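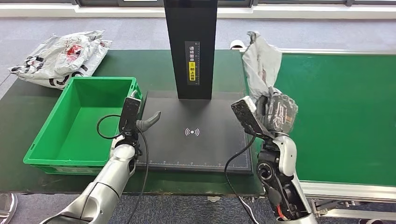 Figure 3. Scanning station and green crate. The sticker on the column asks for the shipping label to face up.

Journals > Retail and Consumer Studies > Returns Behaviour > Full text

We use cookies to improve your experience on this site. Accept all | Manage settings

4.2 How households prepare a return

The survey went to customers of two online clothing retailers, Esex and Flokell, who had sent back at least one item in the year ending in December. Of the 2977 customers invited, 756 completed all sections. The questionnaire asked what people did between deciding to return a garment and handing over the parcel, and took 20 minutes to fill in.

Most respondents reused the bag or box the order came in. Those who did not gave the same few reasons: it had torn on opening, it had gone in the recycling, or someone else in the house had taken it. Flokell customers were more likely to keep the original packaging, and several mentioned its second adhesive strip in the comments.
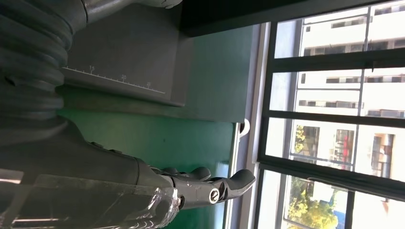

Labels caused more trouble than packaging. Respondents without a printer at home relied on work, a library or a neighbour, and these were the people who most often missed the return window. Gethin's earlier study of Drurnberg households found the same pattern among renters. Old labels were often left in place under the new one. Some respondents crossed out the old address with a marker, and a smaller group folded the new label over a corner so that it would fit.

We asked Dilwyn Gethin to recode the open comments without seeing our categories. Agreement was 90 per cent. The remaining comments were mostly about refunds and have been moved to section 4.4.

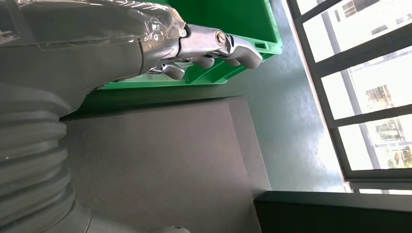

Figure 4. Grey arm partly covered in clear plastic wrap, with silver hand.

Drop-off was the step respondents complained about least. Parcels lodged through Bepari counters were usually left on the way to work or while shopping, and few people made a separate trip. Rural respondents were the exception, and we treat them separately in the cost estimates.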